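Packing Sandwiches That Hold Up Until Lunch
Kitchen tips, Nov 2, 2019

Most soggy sandwiches are made soggy in the first five minutes. Bread soaks up whatever touches it, so the order you build in matters more than the bread you buy.

Spread butter, cream cheese or mayonnaise right to the crust on both slices. Fat slows the water down. Mustard does not, so put it between the meat and the cheese.

Salt sliced tomatoes and leave them on a paper towel for 20 minutes, then pat the tops. Cucumbers get the same treatment. Roasted red peppers from a jar need longer, and I press them under a plate.

Egg or tuna salad should be mixed the night before and drained in a sieve in the morning. Go easy on the mayonnaise – you can always add a spoonful later. For a large sandwich I use about 100 grams of filling.

Cutting

Use a serrated knife and saw without pushing. Wipe the blade between sandwiches. Chill the whole sandwich for a while first if the filling is soft. Corner to corner gives you two pieces that will stand up on a plate or in a box with the filling showing.

Wrapping

Wax paper first, then a box with a lid. Plastic wrap alone traps moisture against the crust. Kazimír Kollár wrote in to say he lines the box with a folded napkin and changes it if lunch is late. I tried it with rye and it worked fine.

Keep meat, egg and fish cold, with an ice pack on top of the box. Toasted bread goes leathery in the fridge, so save that for sandwiches you eat right away.

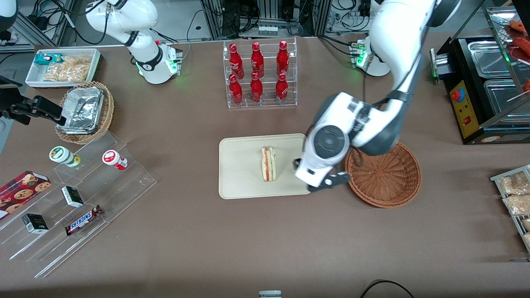 Leftover crusts can go in a bag in the freezer. When the bag is full, dry them at 300 degrees and crush them for breadcrumbs.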